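Trakow "Free Floats for a Year" giveaway: does anyone ever get the floats?

Posted in: Freebies and Food Deals
November 2024
Viewed 3557 times

Zineb Lamrani

The Trakow ice cream counter in our mall has a big sign up saying the first 157 people through the door on opening day of their new store get "free root beer floats for a year." My sister wants to go and stand in line at six in the morning. I have my doubts.

I asked the kid at the register what "a year" means and he said it was "like a card." I asked how many floats were on the card and he said he'd have to check. He did not check. The sign has an asterisk after the word "year" but there is nothing at the bottom of the sign for the asterisk to go with. I looked on both sides.

What bothers me more is that you have to download the Kunedow app before you get in line and have it open when you reach the door. The app wants my phone number, my birthday, my zip code and permission to know where I am "always." For a float. I can make a float at home with a can from the fridge and whatever vanilla is on sale, and no one needs my zip code. 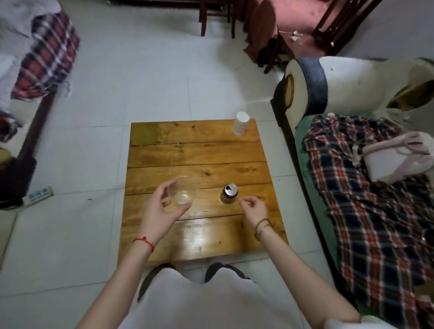

So my questions are pretty simple. Has anyone done one of these openings at another Trakow and come away with something worth having? Does the card work at every store or only the one you stood outside of? And can you get the thing without the app, say by giving them an email address? My sister says I'm being a crank. She also said that about the free pretzel thing in April, and we ended up with a coupon for a dollar off two pretzels that ran out the same week.

If the answer is "it's fine, go have fun," I would like to hear it from somebody who has had the floats in their hand. I'm less interested in hearing from people who read that it was great.

Marked as helpful by the poster

Troels Þrastardóttir

I did the one at their store two towns over. I'll tell you what I got and you can decide if it's worth losing sleep for.

"A year" was twelve floats. One per calendar month, small size, and they don't roll over. If you skip a month that one's gone. I missed two, so I got ten small floats for a bit over three hours on a sidewalk. The small is really small, too. They pour it in the same cup they use for water.

The card isn't a card. It's a picture of a card in Kunedow, so no, you can't do it with an email address, or at least I couldn't and neither could the man in front of me who tried very hard. It only worked at the store where I signed up. I tried it once at the airport one and they scanned it, it made a sad noise, and I paid full price like everybody else.

The line is its own problem. I was number 9, and I know that for sure because they wrote it on my hand in marker. By the time the doors opened there were people joining friends up front, and then an employee came out and said the count would start over from the door. I still got in. I wouldn't want to have been anywhere near the last spot after that speech.

If your sister is set on going, this is what I would do:

1. Find the rules before you go, and I mean the long version. They were in the app under Help, then Promotions, then a gray link at the very bottom. Look for the words "redemption" and "participating." If the rules for your store aren't posted by the night before, stay in bed.

2. Take screenshots of whatever you find. The rules for mine were changed the week after. The old ones said any fountain flavor and the new ones said root beer only. I had a screenshot of the old ones and the manager shrugged and gave me the orange. Without it I doubt she would have.

3. Set the location permission to "while using" once you have it installed. It will complain at you every time you open it. The float still scans. You can also leave the zip code as the store's and nothing bad happens that I know of.

4. Work out what a small float costs on a normal day and multiply by the number you'll realistically go back for. Be strict with yourself. Do you go to that mall every month already? If you don't, gas eats most of it, and you'll end up buying fries while you're in there. I think that's the whole idea behind it.
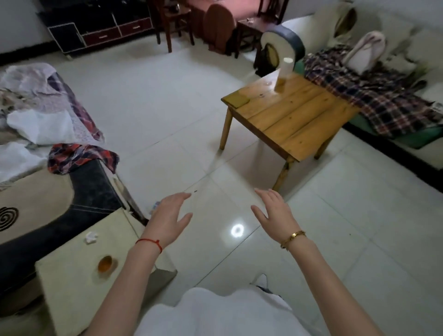
5. Turn off the notifications before you leave the parking lot. I was getting two a day, one of them always about waffle cones.

6. When the year is up, delete the account and not only the app. It's in a different menu, and they make you type the word DELETE. I still got one text after that and replied STOP, and so far that has been the end of it.

Would I do it again? No. Was it a scam? I wouldn't go that far. They said a year and I had floats for a year, sort of. The sign should say twelve small floats, but then who would line up?

SundaeDriver1662

Its fine go have fun!! I've never done the Trakow one but my coworker did and said it was awesome. You people overthink free stuff. Also Plirell does a free cone day every spring with no app at all, you just walk in. Also Amrani bakery gives you a day-old cookie if you ask nice, at least the one by me does.

Comments on this answer

Zineb Lamrani: I did say I wanted to hear from someone who had the floats. But thank you for the Plirell tip. Is that one cone per person or one per visit? And is it any flavor, or the three they can't sell?

SundaeDriver1662: per visit I think? I went twice and they didn't say anything. I had the maple both times

Troels Þrastardóttir: It's per person at ours, with a sign on the door saying so. Any flavor, but toppings cost extra and they ask you about toppings before they hand you the cone.

Zineb Lamrani: Update for anyone reading. I found the gray link. The rules for our store say "up to 12 redemptions, at participating times." There's no list of participating times. I showed it to my sister and she is going anyway. I told her I'd drive her if she bought me breakfast, and that I am staying in the car.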